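Badari Suture Thread, black, 500 m reel

I started stocking this one in June after Heloísa Coutinho, who runs the evening stitching classes in Pistembridge, rang me to moan about her old thread snapping. I sent her a reel of Badari and she ordered three more (I was chuffed!). It's for practice only, so please don't use it on people or pets.

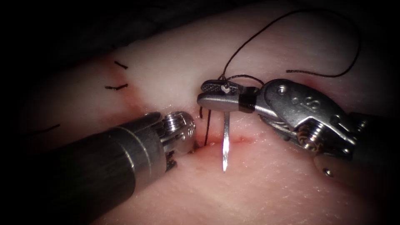
You get 500 metres on a plain card reel, which sounds like loads until you've got a roomful of beginners all tying knots at once. It's a braided thread, so it grips nicely and your second throw won't slide about while you faff with the third. If you like something slipperier, try the Carbone – same price, but it's got a bit of a memory and curls when it comes off the reel.

Needles aren't included. I sell the Batow curved ones in boxes of 61 (odd number, I know, it's how they come).
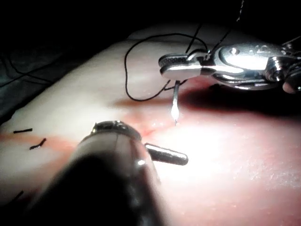 Pale practice pad with a smooth top and a rounded raised edge.

Colour: black
Reel weight: 570 g boxed
Also available: 1,000 m reel, to order

Order before 2 pm and I'll post it the same afternoon.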